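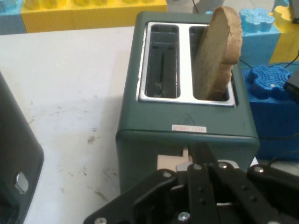 4 雇主、工种与产品:讣告中职业叙述的构成

4.1 材料范围与编码程序

本节讨论的材料为温布里奇(Wirnbridge,下文沿用原文地名)地方报纸及当地殡仪馆网页刊载的讣告,死者生前均曾受雇于小家电制造企业Prodel。前一节已就家庭关系部分的书写惯例作出说明,本节仅处理职业部分,即讣告中涉及受雇单位、工作岗位、任职年限、所制产品以及退休安排的文字。宗教归属、社团成员身份与服役经历虽常与职业部分相邻,甚至处于同一句内,但其书写逻辑不同,留待第5节讨论。

纳入分析的讣告共43篇。选取标准有二:其一,死者与Prodel的雇佣关系能够由讣告正文、同版致谢启事或家属访谈中的任一来源确认;其二,讣告为完整文本,而非仅列姓名与仪式时间的简短告示。部分死者同时见于报纸与网页两种版本,遇此情形,两种版本合并计为一篇,差异另行登记。合并处理的理由在于,多数网页版由报纸版直接转录而来,若分别计入,将人为抬高固定句式的出现频次。

编码工作由Ronaldo Padilla与Noel Magbanua分别独立完成,编码手册见附录。编码单位为小句。每一小句首先判定是否属于职业部分,其后标注其所含信息类别。两位编码者的分歧主要集中于“退休”一词的归属:当讣告写作“自Prodel退休”时,该小句究竟应视为对雇主的陈述,抑或对生命阶段转换的陈述,二人初次判定并不一致。经讨论,本文采取双重标注的办法,即此类小句同时计入“雇主”与“阶段”两类,后文涉及比例性判断时均以双重标注后的结果为准。

除文本材料外,本研究另访谈了7位曾参与讣告撰写的家属。访谈以半结构方式进行,围绕撰写分工、所用底稿、删改过程及费用考虑展开。受访者所提供的草稿、表格与往来信函,经其同意后用于与刊出文本对照。为保护死者及其家属的隐私,本文引述讣告时略去姓名、教堂名称与具体日期,并对可能导致辨识的亲属排列次序作了调整。

4.2 雇主名称作为身份标记

在43篇讣告中,直接写明雇主名称者为30篇。其余各篇或以“工厂”“厂里”代指,或仅写明工种,雇佣关系系由其他来源确认。写明雇主名称的讣告在措辞上高度集中,最常见的句式为“退休自某企业,任职若干年”,名称居于句中靠前位置,工种则往往置后,甚至完全省略。

这一排列值得注意。就一般阅读预期而言,工种较之雇主更能说明死者生前从事何种劳动;然而在温布里奇的材料中,雇主名称承担了更重的说明功能。家属访谈为此提供了部分解释。一位受访者表示,写下厂名之后,镇上读者自会知道死者住在河的哪一边、乘哪一路班车、同谁家来往,工种反倒需要另费笔墨。换言之,雇主名称在地方读者中指向的是一套居住与交往关系,其信息量远大于字面。

应当指出,上述功能依赖于读者的地方知识。当讣告转录至跨地区的纪念网站后,同一句式的信息量随之减少。网页版本中偶见补充性文字,例如在厂名之后加注“生产厨房电器的工厂”,或加注厂址所在街区。此类补充在报纸版中几乎不见。本文认为,补充文字的出现与刊载媒介预设的读者范围有关,与撰写者对死者职业的评价并无直接联系。

企业名称的沿革构成另一层复杂性。Prodel的小家电部门曾并入Vakby,厂房与多数岗位得以保留,员工的服务年限亦连续计算。讣告对此的处理方式并不统一。部分讣告仅写旧名,部分仅写新名,另有少数以斜线或括号并列两名。并列写法多见于任职期间跨越合并前后的死者,但也有例外:若干死者在合并之前业已退休,其讣告仍并列两名。对照草稿可知,后一情形多由殡仪馆工作人员在录入时补入,家属原稿仅有旧名。由此可见,名称并列不宜径直解读为家属对企业沿革的认知,在缺乏底稿的情况下尤应审慎。

4.3 工种表述的详略

工种表述的详略在不同岗位之间差异明显。担任主管、采购、物料管理或质量检验工作的死者,其讣告通常给出完整职务名称,并在职务有变动时依次列出,形成简短的履历。装配、冲压、包装等生产线岗位的死者,则多以“在厂里工作”一语概括,即便其服务年限更长。

对于这一差异,既有研究多从职业声望角度加以说明,认为撰写者倾向于突出声望较高的职务而隐去较低者。本文的材料在总体方向上与此相符,但访谈显示尚有其他因素需要考虑。首先是名称的可得性。管理岗位的职务名称见于聘书、名片与退休纪念牌,家属撰写时有据可依;生产线岗位在工人日常口语中多以工段编号或班组长姓氏称呼,这些称呼难以写入正式文体。一位受访者曾在草稿中写明其母所在班组的俗称,后自行删去,认为外人读来不知所指。

其次是岗位变动的频率。生产线工人在不同工段之间调动较为频繁,其调动往往随订单季节而定,并无正式文书。受访家属中有人坦言,死者究竟在哪一工段停留最久,子女之间说法不一,为避免争执,最终采用了概括写法。此种概括与其说反映撰写者对工种的轻视,毋宁说反映家庭内部就一项难以核实的事实所达成的妥协。

再次是性别因素。女性死者的讣告较少列出工种,即使写明雇主,也多将其置于家庭角色之后。值得补充的是,草稿与刊出文本的对照并未显示殡仪馆方面存在系统性删减;女性工种信息的缺失在草稿阶段即已形成。鉴于本研究取得的草稿数量有限,这一观察仅供后续研究参考。

4.4 产品的提及

与雇主和工种相比,产品在讣告中出现较少,但其出现方式颇具特点。温布里奇厂区先后生产的品类较为庞杂,讣告中提及者以厨房小家电居多,其中又以双槽烤面包机一类的日用器具(图1)最为常见。撰写者很少提及型号,亦极少使用企业宣传材料中的产品名称,而多采用家庭日常用语,如“烤面包机”“电熨斗”“咖啡壶”。

产品的提及集中于两种语境。第一种为说明性语境,即以产品解释工作内容,例如“她在装配烤面包机的生产线上工作至退休”。这类小句语气平实,与工种表述功能相近,可视为对工种名称不可得的替代。如前所述,生产线岗位缺乏便于书写的职务名称,产品名称恰可填补这一空缺,且为普通读者所熟知。

第二种为回忆性语境,产品出现于讣告的后半部分,与死者的习惯、爱好或家庭轶事相连。典型写法包括死者为子女新居赠送本厂产品、退休后替邻居修理旧电器、在早餐桌上检查烤面包机的弹起是否利落等。这类小句在编码时引起一定困难,因其既涉及职业,又属于性格描写。本文将其标注为职业部分的延伸,理由是撰写者明显假定读者已由前文获知死者的雇主,若无此前提,有关小句便失去部分意义。

两种语境在媒介分布上亦有差别。报纸版讣告按行计费,回忆性小句多在压缩篇幅时被删去;网页版不受此限,保留较多。殡仪馆Abella向家属提供的报纸讣告底稿表格,其正文部分限约30行,职业一栏仅设“雇主”与“年限”两项,未设产品或工种栏目。使用该表格撰写的讣告,其职业部分与表格栏目的对应程度极高。当家属另附手写材料时,所附内容通常被移至网页版,由此形成同一死者两种版本之间最主要的差异。

关于表格对讣告文本的影响,既有文献已有论述,本文不拟重复。此处仅强调一点:若以报纸版为唯一材料,研究者将难以观察到产品在职业叙述中的作用,从而可能高估雇主名称的支配地位。第4.2节关于雇主名称的判断亦应在此限定之下理解。

4.5 任职年限的表述

任职年限是职业部分中最为稳定的信息类别。在写明雇主名称的讣告中,年限多与之相伴,且以整数表达。撰写者普遍不注明起止年份,而仅给出累计时间。最长的一例写作“为该厂服务43年”,家属提供的退休纪念牌与之相符。另有数例的累计时间与企业退休通讯所载不一致,差额多源于中途离职、生育停工或合并前后计算方式的不同。

就差额而言,家属所采用的数字倾向于包含中断时期。受访者对此的解释是,死者本人生前即如此计算。从文体角度看,年限在讣告中并非人事记录的转抄,其来源常为死者生前的口头自述,经子女转述后写定。研究者若以讣告年限推算劳动力流动情况,应将这一口述来源纳入误差考虑。

年限的表述还与“忠诚”“勤恳”等评价词语相联。整数年限越长,评价词语越少见,长年限本身似已足以承担评价功能。反之,任职时间较短或曾在多家企业工作的死者,其讣告更常出现“工作勤勉”“从不缺勤”一类用语。Padilla在编码备忘中最先注意到这一倾向,Magbanua随后对相关小句作了复核,认为除个别归类可议之外,总体判断可以成立。由于样本规模所限,本文未就此进行统计检验。

4.6 退休之后的职业延续

职业部分并不总以退休告终。相当一部分讣告在退休小句之后,继续叙述死者与原工作场所或原同事之间的往来,如每月早餐聚会、退休员工保龄球队、厂区旧址开放参观时的讲解等。聚会地点通常写得十分具体,包括店名与座位所在,时间亦有写明“清晨六点”者。与工种表述的概括相比,这种具体程度形成明显反差。

抬棺人名单中亦可见职业关系的延续。按照当地惯例,荣誉抬棺人可由同一团体的成员集体担任,讣告中遂出现“Prodel退休同仁”这一集体称谓。该称谓在小家电部门并入Vakby之后仍继续使用,少有改动。受访者中曾任生产线班组长的一位死者之子说明,退休同仁在通知栏与电话联络单上始终沿用旧名,家属撰写讣告时只是照录。因此,在同一篇讣告内部,雇主一句使用新名而抬棺人名单使用旧名的情形并不罕见,编码时未作更正处理。

此外,少数讣告以职业关系指定悼念方式,例如请求以捐款代替鲜花,款项用于退休员工互助基金。此类请求通常位于讣告末段,与仪式安排并列。其措辞多由殡仪馆提供,格式整齐,但受款对象由家属自行填写。就受款对象而言,选择互助基金者多为长期居住于厂区附近的家庭;已迁居外地的子女更倾向于选择医疗机构或宗教团体。这一分布是否反映代际之间对工厂的认同差异,有待扩大材料范围后再行考察。

4.7 材料的局限

本节分析受到以下几方面的限制。讣告刊载以家属具备撰写意愿与支付能力为前提,未刊讣告的员工未能进入本研究视野,季节工与短期工在材料中的缺失尤为显著。访谈对象经由殡仪馆介绍取得,其与殡仪馆关系良好,对撰写过程中可能存在的摩擦或有淡化。草稿的保存亦具有偶然性,现存草稿多出自长女或长媳之手,其他参与者的意见仅能通过涂改痕迹与受访者回忆间接推知。

报纸存档方面,四月前后若干版面因装订过紧,内侧栏文字扫描不清,相关讣告虽符合选取标准,仍因文本不完整而未予纳入。网页材料则存在事后修改的问题:部分殡仪馆允许家属在刊出后更正内容,而页面并不保留修改记录。本文以首次采集时的文本为准,后续变动仅在附录的版本登记表中列出。

第5节将以同一批讣告为基础,转入社团成员身份与服役经历的讨论,并就其与职业部分共处一句时的排列次序作进一步说明。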